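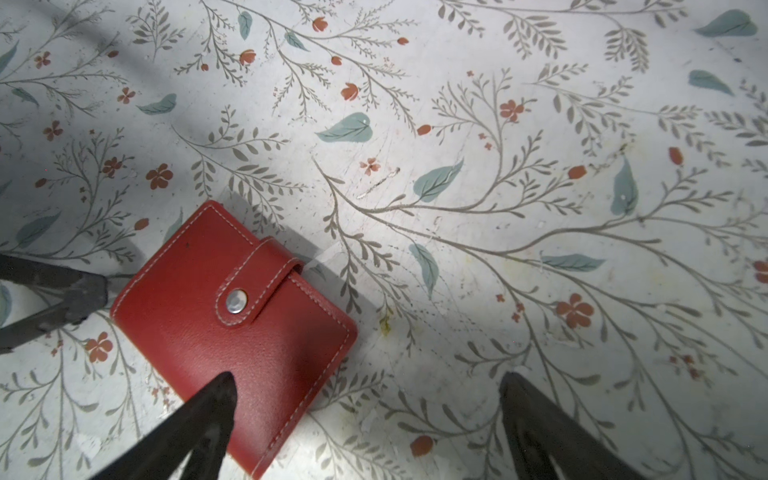

Red, pebble-grained, one snap. The wallet on trial.

1/ I have been told by three separate websites that a small card wallet will fix my life. I don't believe a word of it, but my old bifold has split along the fold and I'm tired of coins falling out at the servo. So I'm having a proper look at the things. Thread, probably too long.

2/ First up, the claim every seller makes: "slim". Slim compared to what? An empty wallet is always slim. Put your licence, Medicare card, bank card, library card and the coffee card you've been nursing since January in there and then tell me how slim it is.

3/ The Povirent listing I'd been eyeing says "holds up to 26 cards". Scroll down far enough and there's a note that this means two cards to a sleeve, back to back. So half your cards have to be dug out from behind the other half. I'd call that a drawer.

4/ Reviews are no help. 326 of them on that one listing and most say "arrived quickly, lovely colour". Good. Has anybody used it at a checkout with a kid hanging off one arm? Would love to hear from that person.

5/ The colour is lovely, I'll give them that. I'm a sucker for red with pale stitching. I also know that's exactly what they're counting on, so I'm trying to be an adult about it.

6/ Now the snap. I go back and forth. A strap with a metal snap means the thing stays shut in the bottom of a bag, fair enough. It also means one more bit to fail. Every snap I've ever owned has gone the same way: stiff for a month, good for a year, then it pops open if you look at it sideways.

7/ A zip is no better before anyone starts. My last zip wallet was a Hauser and it ate the corner off a bus pass.

8/ Things I'd like a maker to print on the box: which way the strap folds when you've got it open, whether the sleeves can be replaced, and what happens to the stitching after a winter in a coat pocket. What they do print: "timeless".

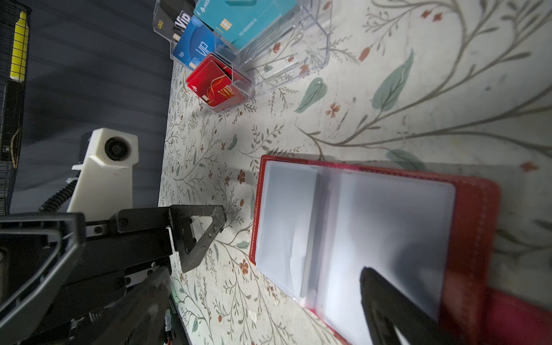
Wallet open, card rack behind it. VIP as far as the eye can see.

9/ Which brings me to VIP cards. Red with gold swirls, blue, teal, black. One of them has the word "logo" on it where you'd expect a logo. I've rarely seen the whole business of loyalty cards summed up so neatly.

10/ There's a number starting 888888 on the teal one. Very exclusive.

11/ I did a clean-out of my own cards last night and it was grim. Priltier Rewards, which I joined for a free tote. The tote is gone, the card isn't. A Plulleck membership where you need 2000 points for anything at all, and I've got enough for what I assume is a firm handshake. Two cards for the same chemist, somehow.

12/ So before you buy a bigger wallet, I'd gently suggest you don't need one. You need to chuck out the Plulleck card. (I haven't chucked out the Plulleck card.)

13/ The rack, though. I went in ready to mock it. Who needs a stepped acrylic stand for plastic cards? But sorted by colour and standing up, you can see what you've got at a glance, and that's more than I can say for the rubber band in my kitchen drawer.

14/ My objections to clear acrylic still stand. It shows every fingerprint. It scratches if you wipe it with anything rougher than a baby's sock. And it'll pick up dust in the corners of the slots where no cloth on earth can reach. I had an acrylic cotton-bud holder once and it looked tired inside a fortnight.

15/ Also: please don't keep your real bank cards on display on the desk. I feel silly typing that, but I've seen the organising videos. The rack is for gift cards and the library card, if it's for anything.

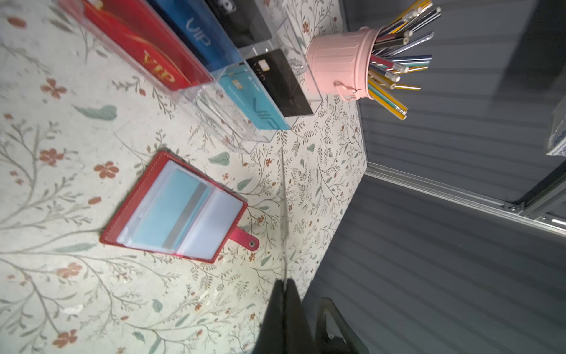

16/ The clear sleeves are the part I trust least. You can see the card, lovely, but plastic sleeves grip. New ones cling so hard you end up pinching the card out with your fingernails while the queue sighs behind you. Then they loosen and the card slides out by itself. There's maybe one good season in between.

17/ And if it's a card with a magnetic stripe I'd rather it wasn't parked next to a metal snap for years on end. People tell me an ordinary snap does nothing unless it's a magnetic one. Probably right. I'd still put the swipe cards at the other end.

18/ The little pink pail of pencils I have no complaint about. A tiny metal bin full of coloured pencils is a daft object and I want one. It makes no promises about changing your life.

19/ Same goes for the leafy cloth, except for whoever has to get the marks out of it. Pale fabric on a work table is an optimist's purchase. I speak as someone with a tea stain the shape of Tasmania.

20/ Where I've landed: if a card wallet turns up at an op shop or on sale, with a snap that closes properly when I try it, fine, I'll have it. I'm not paying full freight for "timeless".

21/ Someone's asked about coins. There's nowhere for coins in most of these. They'll be in my pocket, then in the washing machine, same as ever.

22/ Muting this for a bit, off to ring the chemist about the second card.

We use cookies to improve your experience and show you relevant content. By continuing to browse you agree to our use of cookies. Accept all | Manage preferences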